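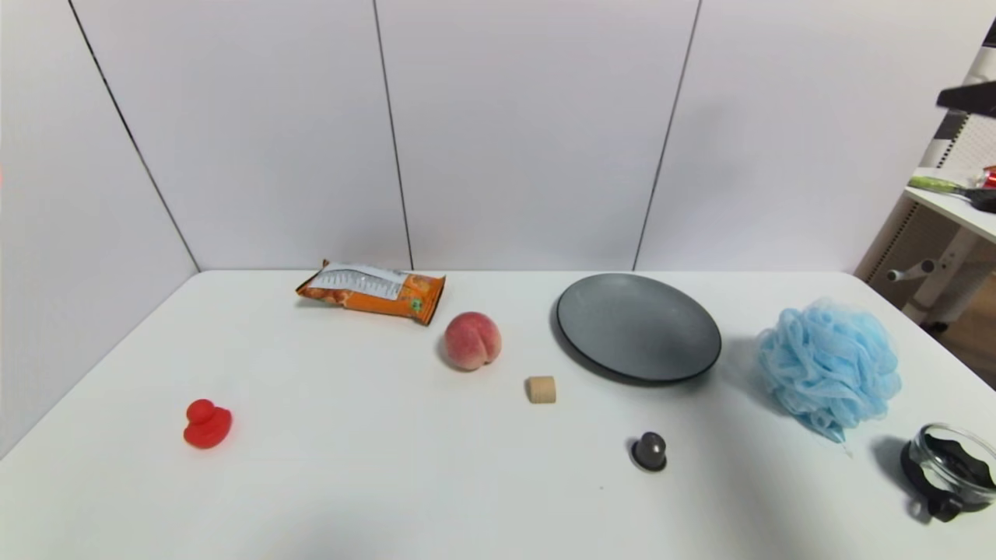 Snack bag on the white table

How I moved my old number to a pay-as-you-go SIM (and kept my texts)

I've done this three times now, twice for myself and once for Elfriede Pfister, who'd had the same number since her first flip phone and would not hear of losing it. I keep getting asked how it goes, so I'm writing it down.

For this I was leaving a contract with Schumacher and going to Millo, who do a cheap bundle with no end date. Your networks will have different menus, but the order of things should be much the same.

Before you start

Don't cancel your old contract! I know it feels like the natural first step, but if the line goes dead before the move, the number can go with it. Leave it running. Let the new network do the pulling.

Check your handset isn't locked as well. Pop in a friend's SIM from another network and see if you get a signal. Mine was locked, and Schumacher took 5 days to send the unlock code, so get that bit going early.

Step 1: Save your texts

Texts live on the phone and mostly survive a SIM swap, but older handsets sometimes keep a few on the SIM itself. Go into Messages, then Settings, then look for something like "Manage SIM messages". Copy anything you want over to the phone. Do the same with contacts – I found 13 numbers on my old SIM that weren't anywhere else, including Ditte Stougaard's landline in Trurberg.

Step 2: Ask for the switching code

Text or ring your old network and ask for the code to take your number elsewhere. They'll probably offer you a better deal first. (I was offered double data, which I'd have used none of.) Write the code down on paper, along with the date it runs out.

Step 3: Start up the new SIM

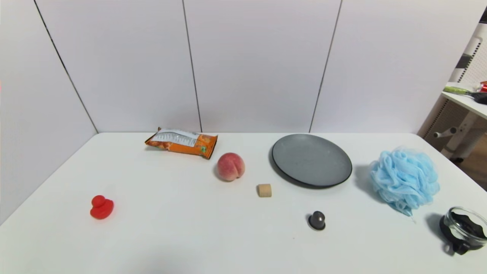
The new SIM comes with a temporary number, and you need that working before you hand over the code. Put it in, switch on, make one short call to be sure. The SIM itself is a fiddly little thing once you've snapped it out of its card, so do this sitting at a table with plenty of room. A white one with a bag of snacks, a peach and a red rubber duck on it is fine, so long as you put the SIM down well away from the lot of them. Keep the plastic card too, as it has the PUK code printed on it.

Step 4: Hand over the code

Log in to the new network's site, find "Bring your number" and type in the code and your old number. Check every digit. Tâm Ninh swapped two of hers and had to begin again with a fresh code.

Step 5: Wait, then restart

Mine took until about teatime the following day. The old SIM loses signal first, then there's a gap of up to 2 hours where neither does much. Turn the phone off and on again when the new one wakes up. If calls work and texts don't, look at the message centre number in your settings – it may still be the old network's.

Step 6: Tidy up

Change anything that sends you login codes and test one, your bank first. Set up voicemail again, as greetings don't move across. If you use the Cela app for top-ups, you'll have to sign out and back in before it shows the right number.

Your old network should send a final bill. Mine turned up in March with a whole extra month on it, and one phone call got that taken off.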